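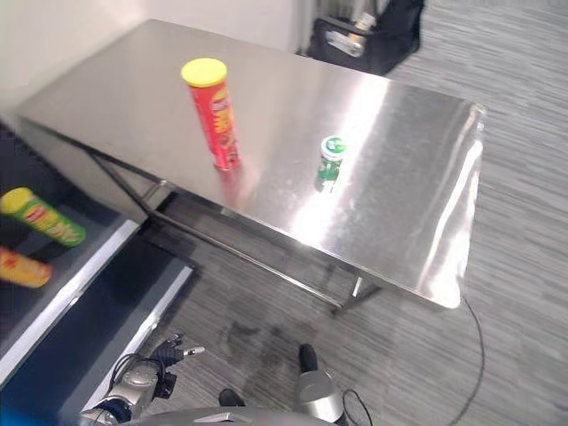 The steel table with the red can, between two tries.

Review: the Zadine stainless work table, after one term in a robotics club

I bought this table in October for our student club, where we teach a two-handed robot to pick up snack cans and put them on a shelf. It cost 680 with delivery. I looked for a long time for a review from somebody who uses such a table for robots and did not find any, so I am writing one. The shop sells it for kitchens.

The assembly took two of us less than an hour. Nkechi Amadi held the legs and I did the screws. The instructions are only drawings, but they are clear. One screw hole did not fit well and we had to push the leg a little to the side. After this everything was straight, and it stays straight. The legs are thin and I was worried about them. In our project, which we call Altar, the hand sometimes comes down too hard on the top, and until now the table has not bent or moved away.

The big problem is the shine. The top is brushed, but it reflects like a bad mirror. With the lights on there are long white stripes over the right half, and a red can has a second, weaker red can under it. For a person it is nothing. For our program it was a real trouble, and in the first weeks it often decided that the bottom of the can was lower than the table. 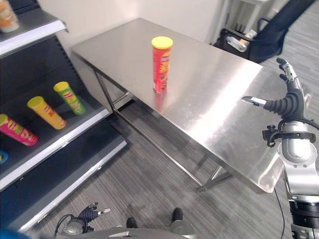 We wanted to cover the top with a gray mat, but Tobiloba Bassey, who writes most of the vision part, asked us to leave it as it is. He said real shops and kitchens also have shiny metal. So he recorded 1,312 new tries on the bare top and trained again. It was slow work – two members lost patience and moved to the line follower group – but now the program makes this mistake much less. The right end is still the difficult one.

Another point is friction. A can with a smooth bottom slides easily when a finger touches it from the side. Standing cans are fine if the hand comes slowly. I tried to let one lie on its side and it rolled to the floor, so the lying ones stay on the shelf unit. The top has no raised edge, and I would pay more for one.

Cleaning is very easy. Fingerprints are visible at once, but a damp cloth takes them away. We have more than 112 small scratches by my estimate, all of them thin.

I give it 3 stars from five for robot work. For a kitchen I would give one more.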